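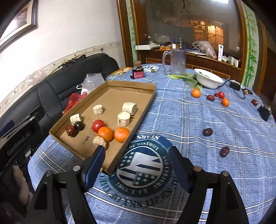 How often must the community kitchen at Buvham Hall be inspected? Every 3 months, and again after any change to the gas or electrical fittings.

Buvham Hall – Kitchen Inspection, 9th September

Extinguisher tag current: Pass
Fire blanket within reach of cooktop: Fail. To be relocated.
Dishwasher rinse, minimum 80 degrees: Pass
Exit path clear: Pass – door mat to be secured.
Fresh produce stored off the floor: Pass

Comments (2)
Lerkholm tenant: Is the mat ours to fix?
Hall user: The rear tap still drips.

Contact the Buvham Hall office | © Buvham Hall | Back to top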